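Does pretraining on random grasps help with bin picking?

lostik_bench
We pick mixed household items out of a gray bin with a parallel gripper. I have 794 labeled grasps from our own cell and 3,081 random ones from the Dresley set. Is it worth training on the random ones first, or should I mix everything together? The paper I'm following only says "pretrained" and gives no comparison.

Prajapati
Pretrain first, then fine-tune on your own. We ran it both ways on Ondex. Mixing was fine for hard, regular shapes but worse on soft toys, where the network kept going for the thin parts — tails and fins mostly. Run each version with at least two random seeds before you believe the difference.
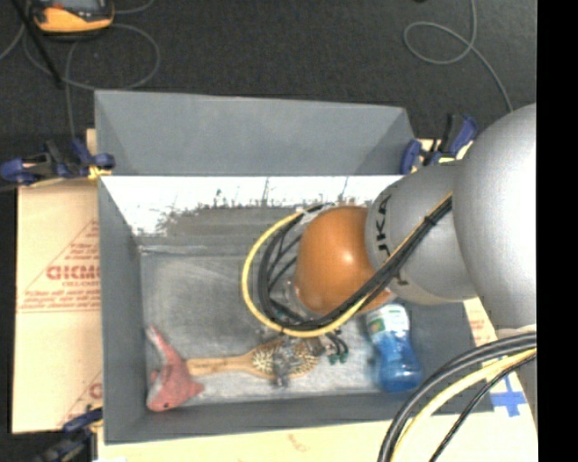
Keep the test objects out of both sets. If a hairbrush is in your training data, a different hairbrush is not really a new object, and your score will look better than it should. Also log a failed grasp and a dropped object as separate results. We lumped them together until September and had to redo the table.

dresley_user2
just mix them, worked for me. lower the learning rate if the loss jumps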